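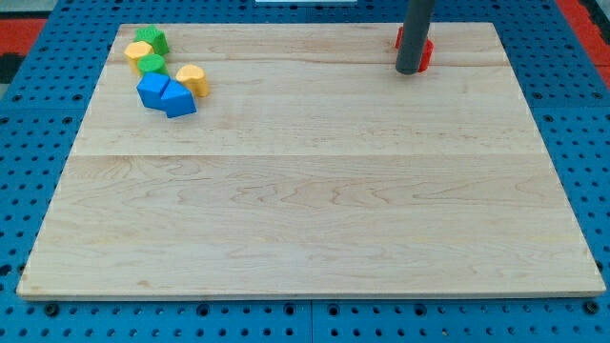 The new split step in Fledska is finally merged, and I'm so happy with it that I'm writing to the whole list instead of leaving a note on the ticket! The old code grouped pixels by color first and then tried to fit a shape to each group. That works well on blocks standing apart and falls over as soon as two blocks of the same color touch, and a pile like this one is about as mean as it gets: the two blue blocks at the front are pressed together, so the color pass hands you one long blue blob, and the fitter would happily call it a single block with a strange roof. The new step looks at the top faces before it looks at color. One of the blues has a slanted top and the other comes to a peak, and the crease between those surfaces is enough to cut the blob in the right place. The green pair behind them gets the same treatment (a faceted one and a round-topped one), and those were my second least favorite pair in the old version.

Châu, I'll answer your questions in line, and then I have a few things I'd like people to try.

On 19 July 2023, Châu Hoàng wrote:

> Hi all,
>
> I pulled the split branch last night and ran it against the recordings
> we use for Uvberg. Mostly great. Three things came up.
>
> First, I get phantom objects on the wooden board. They are long and
> thin and always run the same way as the planks. Is that the seams?

Yes, it's the seams. The crease finder picks up any straight edge where the shading changes, and a glue line between two planks looks a lot like a very flat crease. I had a check for this (a crease has to come with a change in surface direction in the depth image), but the check was skipped whenever depth was missing on either side of the line. So on frames with patchy depth the seams got through. I've changed it so that missing depth means "no crease" inside the board outline and "ask again next frame" inside a blob. The fix is on main. Please rerun and tell me if you still see even one of them.

If you want to see it happen, open an old recording in Brultell and turn on the crease layer. The grain lights up too, very faintly. It's kind of beautiful, and completely useless.

> Second, the planner gets a new object list every frame and the IDs jump
> around when a blob splits. Uvberg then throws away its plan and starts
> over. On a bad run it replanned 13 times before it moved at all.

Ouch. That one is my fault, and I should have warned you before you pulled the branch. When a blob splits, both halves used to get new IDs. Now the larger half keeps the old ID and the other gets a new one, and the new one isn't published until the split has held for 5 frames. You'll see it in the message as state "pending" if you subscribe to the debug topic. The normal topic leaves pending objects out, but it does keep the old undivided outline as a keep-out area, so the arm won't plan through a block that's still being argued over.

I'd love it if Uvberg could also stop replanning when an outline shrinks. A smaller obstacle can't make a good path bad. Would you take a patch for that? I have something half written, and it's a small one.

> Third, is there any reason the split step has to run on the whole
> image? The blue base plate takes up a lot of it, and all those holes
> must cost you something.

They cost a lot! Every hole has a nice round edge, and we were looking at every single one of them. I had been masking the plate by color, which was a bad idea for a obvious reason once you own blue blocks: a low block near the front of the board could lose part of its side to the mask. The mask now comes from the board outline. We find the board once at startup, keep its corners, and only look inside them. You do have to call reset_board if somebody bumps the camera mount, and I haven't found a good way to notice that on its own yet. Ideas welcome.

With the plate gone the step takes 20 ms on my desktop. I haven't timed it on the lab machine.

> Otherwise very nice work, I'd be glad to switch over before October.
>
> Châu

Thank you! October sounds good to me too.

Now for what I'd like help with:

1. Shadows. Ours are faint with the lights we have, and I've only tuned for that. If your light is harsher, please send me a recording. I think a strong shadow next to a dark block will break the outline, but I'd like to see it before I start guessing at a fix.

2. The scalloped yellow shapes. The fitter has no flower outline, so it calls them cylinders with a low score. Good enough to pick up, bad if you want to place them at a given turn. I can add the outline, but then someone has to tell me what "zero degrees" means for a flower.

3. The arm in view. We cut it out using the joint angles and the arm model, with a margin. My margin is probably too wide, and a block right beside the tip can vanish for a moment. The setting is arm_margin in the Fledska config, so try lowering it and tell me where it starts to go wrong for you.

The test set has grown to more than 2000 labeled frames, and it lives in the usual place under fledska/tests/piles. Please add to it, the uglier the pile the better. Labels need the outline and the shape name, and you can draw both in Brultell with the polygon tool. Save with the frame number in the name or the test runner will skip the file without a word (I'm fixing that next).

Hằng Đoàn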